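Chapter 5
Deciding when a grasp has happened

200 shares
2 comments

By the end of Chapter 4 the reader had a working hand, a head camera and a way to record both on one clock. The next job is to say what the recordings show. For a robot that picks things up off a table, that means deciding, for each attempt, whether it held the object or not.

Most people expect this to be the easy part. You watch the video and write down yes or no. In small projects that is often how it is done, by the same person who set up the trial, and the totals go straight into the report. The trouble starts when a second person watches the same video and gets a different total.

The main case in this chapter is the Tagle study, run at the Gutedlow laboratory by Bo-ram Hyun and Dindo Buenaventura. It was a modest study. One robot, working from its head camera, reached for small household and office items, and the two researchers scored about 200 attempts from the recordings. They scored separately, in different rooms, and did not compare notes until both had finished. The first round of scoring was thrown out. We will spend more time on that round than on the one that was published, as it teaches more.

5.1 The first scoring sheet

The sheet used in the first round had a line for each attempt and a single box to tick if the object had been grasped. The instructions said that an attempt was good if the robot "picks up the object." Neither scorer thought this needed explaining.

When the sheets were put side by side, the clear cases matched. If the hand closed on nothing, both left the box empty. If the object was carried well clear of the table and set down somewhere else, both ticked it. The mismatches were in between. Hyun had ticked attempts in which the object tilted in the fingers but stayed partly on the table. Buenaventura had not. He had ticked attempts in which the object rose and then fell straight away, and she had not. Each had been steady in their own habit from the first attempt to the last, so a check on either scorer alone would have found no problem.

It is worth being clear about what kind of error this is. It is not carelessness, and it does not shrink when you collect more attempts. Two labs that scored in these two ways would publish different success rates for the same robot, and a reader would take the gap for a difference between machines.

5.2 Splitting the attempt into states

The second sheet dropped the tick box. In its place the scorer wrote down a state for chosen moments in the video. The states were:

Away. The hand is not near the object.
Near. The hand is beside or above the object, fingers open, no contact that can be seen.
Touching. At least one finger meets the object, but the fingers have not closed on it.
Held. The fingers are closed on the object.
Clear. The fingers are closed on the object and there is a visible gap under all of it.

There are five states, and a scorer may also write "can't tell." That last entry matters a good deal. In the first round an unclear moment had to become a yes or a no, and each scorer filled it in according to habit. In the second round unclear moments were written down as unclear and went to a short joint review.

Success was then worked out from the list of states and was no longer a judgment made by the person watching. The Tagle rule was that an attempt succeeded if it reached Clear and was still Clear when the arm stopped moving. Other rules are possible. A group that cares about sliding objects to the edge of a bench might accept Held. The states stay the same and only the rule changes, so old recordings do not have to be watched again.

5.3 What one still can and cannot settle

States are assigned to single moments, and it is tempting to score from stills alone. Stills are quick to look at, easy to share and simple to print in a report. The Urkex scoring tool, which Hyun and Buenaventura used, lets the scorer step through a recording one still at a time and type a letter under each.

A still is enough for Away. It is usually enough for Held, provided the fingers are in view. It is a poor guide to Touching, as a finger in front of an object and a finger against it can look much the same from the head. It says nothing about motion. A hand beside an object may be about to close on it, may have just let it go, or may be waiting for a command. The scorer who writes "approaching" under a still is adding something that the still does not contain. Write Near, and leave the direction to the video.

Surfaces also play a part. Polished metal gives back a blurred copy of whatever stands on it or hangs above it. A scorer looking for the gap under an object has to find the lower edge of the object itself and not the lower edge of its reflection. Glare makes this harder, and so does motion blur when the head turns. Buenaventura asked for a matte cloth after the first round. The request was turned down – the table was part of the task as set – and the two agreed to write "can't tell" wherever the lower edge could not be found.

Clutter is less of a worry than new scorers expect. Other items on the table do not change the state, and the scorer should name the target object before starting and then attend only to that one. In the stills that follow, the target is the small container with the red label. The tall purple can, the controllers and the cable ties can be ignored.

Look at each still and write down a state before reading the caption.
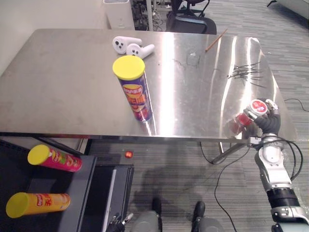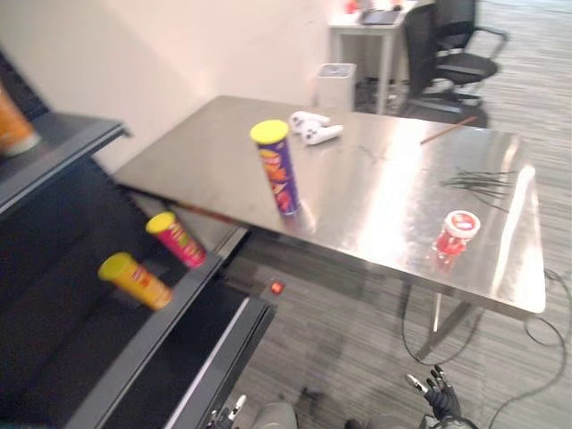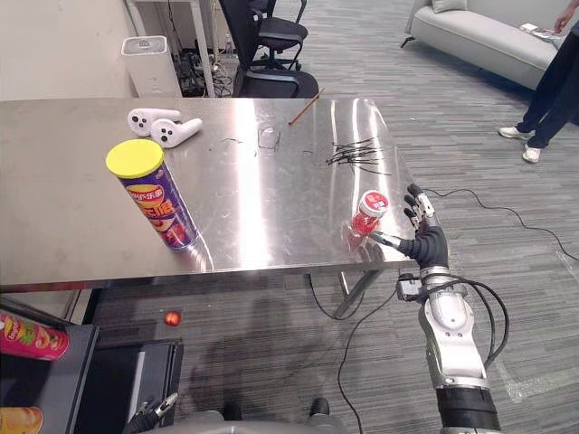

Figure 5.1 Head-camera views of the steel table. First still: Held, container tilted in the fingers. Second and third stills: fingers spread, container upright on the table.

5.4 Where the chapter goes next

Section 5.5 sets out how to measure agreement between two scorers, starting with the plain share of matching entries and then allowing for matches that would occur by chance. Section 5.6 covers the joint review and how to keep the louder scorer from winning it. Section 5.7 applies the same states to the Bemano recordings, where the objects are soft and the word "closed" needs a new definition.

Readers who plan to run their own trials should keep the first sheet they draft, even after it has been replaced. Hyun and Buenaventura kept theirs, and it is reprinted at the back of the book with both sets of ticks.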